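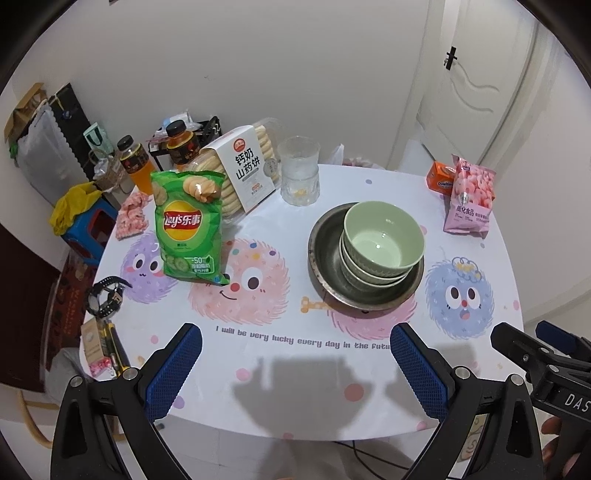
10/10/25

Day whatever of the great pantry clear-out, and I remain unconvinced. The idea was to put every snack in the apartment on the one table in the corner, look at the lot, and decide what stays. I read it in a column from some home-tidying outfit called Prurkari, who say a household "sees itself" once its food is all in one place. Well, I saw mine. It looked like a kid's birthday party that had been planned at a gas station.

I don't believe in systems. I should write that down at the start since I seem to forget it every fall. Last October it was the glass jars. I spent 221 on jars from Burberg and a label maker, and by New Year's the jars had rubber bands and dead batteries in them. So I went into this one with my arms folded.

Still, I did it. The big green bag of cucumber Lay's went down first, standing up on its own like it pays rent. I've never been sold on cucumber as a chip flavor. A cucumber tastes of water. But I keep buying them, so either I like them or I'm easy to fool, and the label with the -50 on it suggests the second. I can't read the rest of that label. Fifty less of what? Less than what? Nobody puts a minus sign on a bag for the customer's benefit.

Then the yam biscuits, the long ridged ones with the paper band around them. The band says calcium milk, too, as if a cookie needs a doctor's note. I ate three with tea in the afternoon and did not feel any change in my bones. They are good, though. A little dry, hardly sweet, and they hold up to dunking better than anything I grew up with. They stay. I didn't need a method to tell me that.

The two orange drinks I'm less sure of. That is a very bright orange. I bought them for guests and the guests asked for water, and I can't say I blame them. They have been taking up space by the door of the cupboard for weeks and I keep moving them to get at the rice. Prurkari would have me "thank them and release them," meaning pour them down the sink, I suppose. I'd sooner give them to the next people who come over with children.

The Ovaltine gets a pass. It's Ovaltine. The pink bag of puffs leaning on it is another matter. Round pink puffs! I have no memory of choosing those. A puff is mostly air to begin with and I paid full price for it, and I will probably open it tonight while complaining.

The column says to score each item out of 100 for joy and out of 100 for use, then drop whatever falls under the line. I got as far as the chips and quit. What is the joy of a chip before you've opened the bag? And who came up with the line? They claim 1,987 households have done it and "most" felt lighter. Most is a nice roomy word. I'd like to hear from the ones who felt the same and had to put everything back.

One real gain, and I'll admit it: the green bowls. I have been reaching up to the top shelf for them every morning, and now they're stacked in the steel basin on the table and I like having them there. The basin has gone dull around the rim and I had it down for the trash, but it carries the bowls fine from the sink to the table, so it has earned another year. I'm told the Mengal kind doesn't wear like that. I was told that about the last one as well.

The tablecloth I'm keeping for no reason I could defend. It has furry cartoon creatures on it and I am a grown adult. I put it on when I moved here from Zelthorpe, meaning to swap it for a plain one. The plain one is still folded up in the closet. It would show every drop of soy sauce anyway.

So the score tonight is biscuits in, Ovaltine in, drinks on notice, chips pending. The cupboard behind me is wiped down and has nothing in it, and the column says to leave it bare overnight so I can "feel the space." I felt it for a minute or so. It felt like a cupboard.

Need: rice vinegar, sponges, dish soap. No more jars.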